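LEVITTON COMMUNITY THEATER
Minutes of the Season Planning Meeting

Date: Fri 28 June
Place: Rehearsal room, Costa Hall
Present: Gualtiero Longo (chair), Margareta Hodoroagă, Mervin Cormier, Fiorella Grasso (minutes)
Apologies: Cinzia Fontana

The meeting opened at 7:05 pm.

1. Minutes of the May meeting

Approved with one correction. Under item 4, "rental of lights" should read "rental of light stands." Mervin moved, Margareta seconded.

2. Matters arising

The side door still sticks. Gualtiero has written to the hall office and had a reply saying it is on the list. Mervin will plane the bottom edge himself if the hall gives permission in writing.

The box of wigs lent to the high school has come back. Two are missing. Margareta will ask once more and then let it go.

3. Spring show

Final attendance over the run was 279. This is down on last year, mostly from the Thursday performance, which fell on the same night as the school concert. Agreed that next spring's dates will be checked against the school calendar before the hall is booked.

Comments left in the lobby were mostly good. Several people in the back rows could not hear the second act. Margareta said the cast dropped their voices once the rain scene started and the sound effect was left too high. Mervin said the effect was at the level marked in the book. Agreed that levels will be set with the full cast on stage and someone sitting in the last row.

4. Money

Cinzia sent figures by email. After hall rental and script royalties, the spring show cleared almost 1000 dollars. The raffle brought in another 200. There is one bill outstanding, from Codska, for fabric. Gualtiero asked that it be paid before the end of the month.

There was some discussion of ticket prices. Fiorella was in favor of leaving them as they are for one more year. Mervin would like a small increase for the weekend shows only. No vote was taken. To come back when Cinzia is present.

5. Choice of fall show

Three scripts were read before the meeting. "The Lodger's Clock" was dropped, as it needs nine men and we can count on four. "A House in Prorkach" was liked by everyone but has a staircase that the plot depends on, and the stage at Costa Hall will not take one of the height described. Margareta offered to look at whether it could be done with a platform and three steps. She was thanked but the feeling was that the fall from the landing would look silly.

Agreed on "The Confectioner's Daughters." Cast of eight, one set, two short scene changes. Margareta will direct. Gualtiero to apply for the rights on Monday and ask about the fee for five performances -- last time the quote was for four and we had to go back.

Auditions will be held over two evenings in the rehearsal room. Fiorella will write the notice. Sides to be copied in advance this time, 50 sets.

6. Set and color

Margareta wants the sweet shop to look bright and a little unreal, with large rounded shapes and no painted brickwork. The back wall would stay pale so the color comes from a few big pieces.

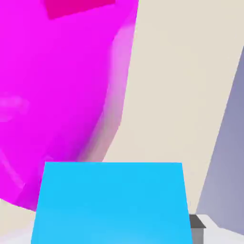 Magenta with a deeper pinkish-red.

Mervin asked how strong pinks would behave under the amber gels, which tend to turn everything orange. Agreed to paint two sample boards and look at them under the stage lights before any paint is bought in quantity. Mervin to prepare the boards. Gualtiero noted that there are several part cans in the store from the pantomime and that these should be opened and checked first.

Curved pieces will be harder to store than flats. The store is already full on the left side. A work morning to clear it was proposed and accepted, date to be set by email. The old garden wall and the canoe can go. The telephone box is to be kept.

7. Costumes

Fiorella has measured the racks and says there are enough aprons and plain skirts for the daughters. Men's shoes are a problem as usual. An appeal will go in the newsletter, sizes 9 to 12, black or brown.

8. Any other business

The coffee urn has been descaled and works.

Mervin reminded members that the hall must be locked from the inside at the rear and from the outside at the front. It was found open twice in May.

Margareta asked whether the rehearsal room could be had on Tuesdays as well. Gualtiero will ask -- the choir may already have it.

Actions

Gualtiero: rights application, Tuesday room, Codska bill with Cinzia
Mervin: sample boards, side door if permitted
Margareta: wigs, rough set sketch, rehearsal schedule
Fiorella: audition notice, sides, newsletter appeal, email about work morning

Meeting closed at 8:50 pm. Next meeting to be called once the rights are confirmed.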